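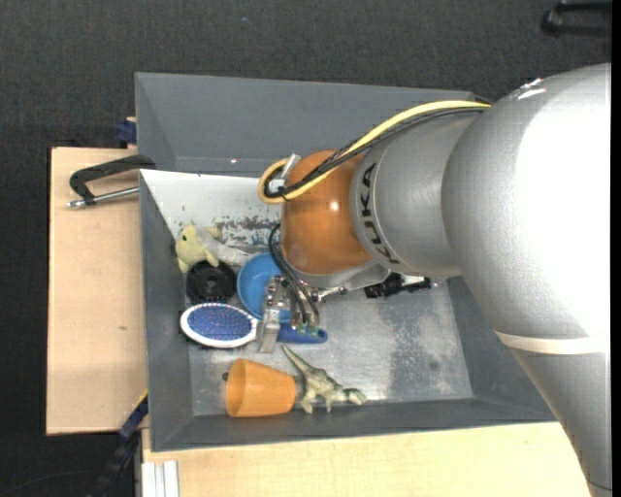
A KUKA arm extends over a gray bin of small objects.

A Shorter Season, a Longer Bench: The Sellby League Rewrites Its Roster Rules

When the Sellby Regional Football League opens its season on the first Saturday of September, its clubs will take the field under the most extensive changes to its roster rules since the league was formed. The regular season has been cut by one game. Active rosters have grown. Practice squads, which the smaller clubs have long regarded as a luxury, are now required of every member.

The changes were approved in the spring after a long and at times difficult debate. Supporters described them as an overdue response to the physical demands of the modern game. Opponents warned that clubs already operating on narrow margins would be asked to carry players they could not afford. Both positions had merit, and the final text of the rules shows signs of both.

Under the previous system, a club could name its game-day roster as late as two hours before kickoff and draw on any player under contract. In practice this meant that the better funded clubs kept a wide pool of part-time players, while the others relied on the same starters from week to week. By the final month of the season the difference was plain. Stultstead, which finished third in the standings, played its last two games with a guard at tight end and a punter listed as the second quarterback.

The new rules set a fixed active roster and a practice squad of 17 players. A club may move up to 3 practice squad players to the active roster in any week, and each may be moved twice in a season before the club must offer a full contract. Players on the practice squad receive a weekly stipend, paid in part by the league office from gate and broadcast receipts.

The effect on coaching has been immediate. Preseason camps, which once ended with a single round of cuts, now end with two. Position coaches have been asked to prepare written evaluations of every player in camp, including those released, and to file them with the club before the second round. Several staffs have found the work useful in its own right. Linebackers who would have been let go after a poor first week have been kept and taught a second position, most often on the coverage units.

Special teams may see the greatest benefit. Kick returns in the league have been in decline for several seasons, largely the result of tired starters being asked to cover kicks in addition to their regular duties. A deeper bench allows a coordinator to build a coverage unit that practices together and stays together. Okska, long the most conservative club in the league, has announced that none of its offensive starters will appear on the kickoff team.

The passing game is a less certain matter. Rule changes that add bodies tend to favor the defense early in the year. A rotation of six defensive linemen is a serious problem for an offensive line that still plays the same five men from the first snap to the last. Clubs that depend on deep routes will need their protection to hold, and few in the league have shown that they can manage it in the fourth quarter. It would be no surprise to see shorter drops, more screens, and a good deal more running on first down through the opening weeks.

Facilities have drawn attention as well. Nguyen Field, home to the Stultstead club, seats 4,000 and has been the smallest ground in the league for most of its history. Its locker rooms were built for a roster well below the new limit. Work over the summer converted a storage area beneath the east stand into a second changing room, and the training room was moved to the ground floor, closer to the tunnel. The club has also added around 1,000 standing places behind the north end zone, which it expects to open by the third home game.

Finances remain the central concern. The league office has undertaken to cover half of each practice squad stipend for the first two seasons, after which the arrangement will be reviewed. Clubs have asked for an earlier review, and the matter is on the agenda for the winter meeting. Travel costs are also under discussion. Practice squad players are not required to travel to away games, but a club that leaves them at home gives up the right to replace a player injured in warmups.

For the players, the terms are mixed. A practice squad place offers regular coaching, access to medical staff, and a realistic path to game action. It does not offer security. A player may be released on any weekday before noon, and a released player must wait one full week before signing with another club. The waiting period was meant to discourage clubs from raiding one another before a game. Player representatives have argued that it falls hardest on those with the least to spare, and they have asked that it be reduced to three days.

The opening schedule offers an early test. Stultstead hosts Okska in the first week, a meeting of the two clubs that voted on opposite sides of the proposal. Kickoff at Nguyen Field is set for 1:30 p.m., and gates open at noon. Final rosters are due at the league office on the evening before the game.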